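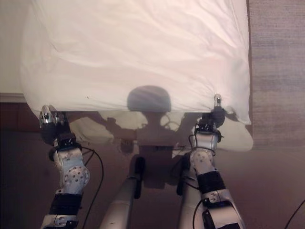 Tane Bolger meinte nach der ersten Vorlesung, ein Tuch sei für die Planung gar kein Gegenstand, sondern ein Zustand, der sich bei jedem Griff ändert. Dieser Einwand ist der Ausgangspunkt für das vorliegende Kapitel.

Kapitel 12
Zweiarmige Handhabung von Textilien

12.1 Warum starre Modelle nicht ausreichen

In den bisherigen Kapiteln wurde die Lage eines Objekts immer mit sechs Zahlen beschrieben: drei für die Position, drei für die Orientierung. Für einen Becher oder ein Gehäuse genügt das. Bei einem weißen Stück Stoff, das von zwei Greifern an den beiden unteren Ecken gehalten wird, kennt die Steuerung zwar die Lage der beiden Griffpunkte, aber sie kennt damit noch nicht die Form des Stoffes dazwischen. Die untere Kante ist gespannt, die Fläche darüber hat trotzdem Falten.

Wir beschreiben den Stoff deshalb als Netz von Knoten, die mit Federn verbunden sind. In der Bibliothek Fesow, die wir in den Übungen verwenden, hat das Standardnetz 137 Knoten. Die Planung rechnet mit diesem Netz, die Wahrnehmung korrigiert es mit 30 Bildern pro Sekunde. Beide Teile dürfen nicht vermischt werden, sonst ist ein Fehler später schwer zu finden.

12.2 Schatten als Störung der Wahrnehmung

Ein heller Stoff zeigt den Schatten des Roboters sehr deutlich, auch die runde Kontur des Kopfes. Ein einfaches Verfahren, das die Kanten nur über den Helligkeitsunterschied sucht, kann eine solche Kontur für den Rand des Tuches halten. Bewegt sich der Roboter, so wandert diese falsche Kante mit. Im Projekt Lukwood wird daher zuerst eine Schattenmaske aus der bekannten Stellung der Arme und der Lage der Lichtquelle berechnet. Erst danach beginnt die Kantensuche.

12.3 Spannung halten

Zwei Greifer, die denselben Stoff halten, bilden eine geschlossene Kette. Regelt man jeden Arm einzeln auf seine Position, so addieren sich kleine Fehler zu einer Zugkraft. Besser ist es, den Mittelpunkt der Griffpunkte in der Position zu regeln und ihren Abstand über die Kraft. Als Sollwert benutzen wir in den Übungen 2 N.

Vor dem Weiterlesen sollten Sie Abschnitt 9.4 (Jacobi-Matrix für zwei Arme) wiederholen. Die Herleitung in 12.4 folgt den Vorlesungsnotizen von Aroha Lowther, die Bezeichnungen wurden an dieses Buch angepasst.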